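I've come to the conclusion that the second-best town is nearly always the one to book. We went to Flaswood in October, mostly because everything in Ulach was full, and I've been boring my friends about it ever since.

Ulach is the one on all the posters - the lake, the steps, the queue for the steps. My friend Roos Vanhove adores it and says I'm being a snob in reverse. Maybe I am! But she paid 65 euros to park for two days, and I spent mine on cheese and a very long lunch.
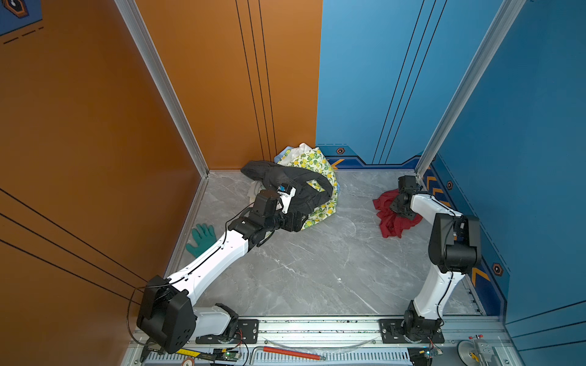 So should you skip Ulach altogether?

I'd give it a morning. Get the early bus over, walk along the lake before the coaches turn up and be back in Flaswood for lunch.

What I liked about Flaswood was having nothing to tick off. It has 2,000 people, one decent bakery and a church with a bell that goes off at odd times. By the third day the woman in the bakery had my order ready (two of the apricot ones, no bag), and I was more pleased about that than any view. You can climb the 593 steps in Ulach and still not have spoken to anyone who lives there.

I do see the other side. Famous places are usually famous for a reason, and if you only get one week off a year you don't want to spend it somewhere with a single bus stop and a shut museum. It rained on us for a whole afternoon and we played cards.

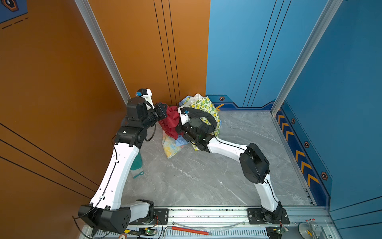

How long do you need in a place that small?

Four nights, I'd say. Two is too short to slow down, and after five you may start wanting a cinema.

We're going back, same guesthouse, same room if they'll let us have it. Roos is coming too, though she's already asked me twice about the bus to Ulach.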